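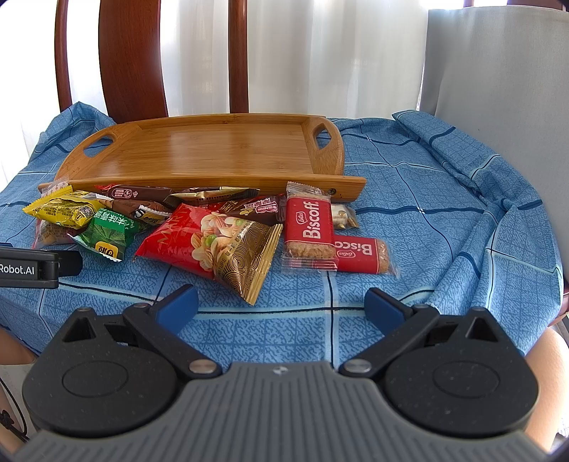
Drilstead council wants to put a levy on single-serve food packaging sold inside the town boundary, and it says the scheme will pay for itself within 2 years. The proposal, released on 3/9/18, would charge retailers a per-item fee on individually wrapped snacks, sauce sachets and portion packs, with the money going to a sorting line at the Dewulf Road transfer station. Anyone who has put out a few nibbles for visitors knows the sort of thing the council has in mind: a heap of packaged snacks beside a bamboo tray, a yellow packet with serrated ends, a transparent one with something pale inside. What the 41-page proposal doesn't explain is how a fee of a few cents on each of those is supposed to change what anybody buys.

The levy is the work of Laltska, a consultancy hired in February to advise on the town's landfill bill. Its report puts the cost of burying soft plastics at a figure the council has declined to release, on the grounds that the haulage contract is commercial in confidence. Ratepayers are therefore being asked to accept that the levy will save money without being told how much is being spent now.

What they have been given is a survey. Laltska says 2,464 residents responded to an online questionnaire and that a "strong majority" favoured action on packaging. The question, reproduced in an appendix, asked whether respondents would like to see less plastic waste in local parks and waterways. There was no mention of a levy, a price or a sorting line. It would be interesting to meet the people who ticked no.

Mayor's office staff said the survey was intended to "establish community sentiment" and that a second round would deal with costs. No date has been set for it. Council is due to vote on the levy at its next ordinary meeting.

Pylyp Pasichnyk, who runs a small grocery on Station Street and has spoken against the plan at two public sessions, said he had asked three times which products would be caught and had been given three different answers.

"First it was anything under 50 grams. Then it was anything you'd eat in one go, and I don't know how you write that into a by-law," he said. "Then they told me there'd be a list. I said, can I see the list, and they said it was being developed."

Mr Pasichnyk said he stocked a lot of imported biscuits, dried fruit and lollies that came from the manufacturer already wrapped one by one inside a larger bag. Under the draft wording it isn't clear whether the fee would apply once, to the bag, or to every piece in it. A bag of 30 rice crackers could attract one charge or 30.

Asked about this, a council spokeswoman said the definition of an item would be "refined through the implementation phase". She confirmed that retailers would be expected to begin keeping records before that phase was finished.

The sorting line itself raises more questions. The equipment would be supplied by Vomivel, which says its optical system can separate mixed film plastics into five streams for resale. The company points to a trial in which the line handled 3,000 kilograms of material in a single shift. The summary tabled with the proposal doesn't say how much of that was food packaging, whether it had been washed, or whether anyone bought it afterwards.

Those are not small omissions. Snack wrappers are among the more awkward things to recycle. Many are made of several layers bonded together, sometimes with a thin metallised coating, and they are light, greasy and too small for machinery built with bottles in mind. Plenty of towns have collected soft plastics with good intentions and then stockpiled them in a shed. Drilstead's own pilot, a cage outside the library, was taken away last winter after it filled up and no processor would take the contents. The proposal gives that pilot one sentence, and the sentence calls it a success in terms of participation.

Vomivel said in a written response that it was "confident in end markets" and was talking to several buyers. It did not name them. Laltska did not reply to questions about whether it had considered other suppliers, and its report does not list any.

Supporters of the levy say critics are asking for a level of detail no new scheme could provide. The Drilstead Creek Group, which runs clean-ups along the lower reaches, told councillors that small wrappers were the litter its members picked up most often and that doing nothing had a cost as well. It's a fair point. Anyone who walks the creek path after a windy weekend will have seen what collects in the reeds below the footbridge.

Whether a levy would shift any of it is another matter. The fee would be charged to the shop and could be absorbed, passed on at the till or spread across other goods. Shoppers may never see it. And the two biggest supermarkets in the district sit on the far side of the highway, outside the boundary, where the levy would not apply. The report estimates that "minimal leakage" of trade would result, but no working is shown for that estimate, and the car park over there is rarely short of Drilstead residents as it is.

A cheaper idea was raised at the first public session and has not been heard of since. The creek group and several traders both asked for more bins with lids along Station Street and behind the sports ground, emptied on weekends as well as weekdays. Council officers said at the time they would look into the cost. The bins don't appear in the proposal — not as an alternative or as an addition — and the spokeswoman said she was not aware of any work being done on them.

Councillors have also been asked to approve a 5-year service agreement for the sorting line at the same meeting, before the list of products has been settled or a second survey held. If the levy brings in less than forecast, the shortfall will come out of general rates. That detail is in a footnote to the final table.

Submissions can be made in writing at the council's front counter or through its website. Mr Pasichnyk said he would be putting one in and had encouraged his customers to do the same, whichever way they leaned.

"I'm not against cleaning the place up," he said. "I'd like somebody to tell me what I'm being charged for."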